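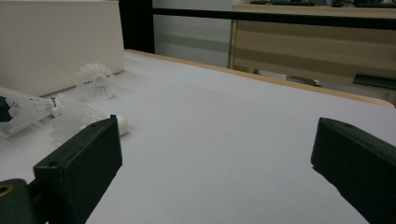
Three of the plastic shuttlecocks out on the white table, one of them standing up at the back near the tall white box.

Garage Badminton: The Big Sort-Out

So we finally did it! After a whole winter of stuffing badminton things into whatever bag was closest, I cleared a table, put the kettle on and went through the lot. This is mostly for the folks who come to our evening games and keep asking which birdies we use and where they can get some. There's a bit more about each batch further down the page, so skip around as you like.

The white plastic ones

These get the most use by far. I like a plastic bird for casual games, especially with kids around, and the little blue band where the skirt meets the base makes it easy to tell them from the older ones in the bag (blue usually means medium speed, though I've had blue-banded birds that flew like rockets). The standing one gives you a good look at the lattice in the skirt, with all those rings. I could stare at that for ages. One of the others has some dark green and black printing on the skirt and a small blue label on the base, if you're trying to match it to something in your own stash.

How I sort them

I do it by skirt first. I turn each bird around slowly and look for cracked ribs, then give it a gentle squeeze to see if it springs back round. After that I wiggle the base. If it wobbles it goes in the backyard pile, where it will live out its days getting stuck in the gutter. Everything else goes back in a tube, all facing the same way, nested but not jammed. I used to really cram them in there and then wonder why they came out shaped like eggs!

What I bought this year

I went a little overboard in November. I got a tube from Vello to try, then a tub of 24 from Liruter when they had a sale on, and I'm still working through those. The Vello ones feel a touch heavier to me and I prefer them when the garage door is open and there's a breeze. My sister-in-law swears by the Liruter ones. We've agreed to stop discussing it.

The net is a Demirtaş and it's been up and down more times than I can count. The poles squeak. I've oiled them twice and they still squeak.

Storage

Tubes go on the shelf by the side door, upright, away from the water heater. I tried the Trondero hanging organizer for a while and it was nice for grips and spare strings, but the pockets are too narrow for a full tube, so now it holds sweatbands and a lot of loose tape. The rackets hang on plain hooks. I've got 27 feet of wall on that side and I've somehow filled all of it.

If you come to play, please put birds back in a tube when you're done, even the sad ones. The backyard pile is in the bucket by the steps, help yourself! We start at 7 p.m. and there's usually lemonade.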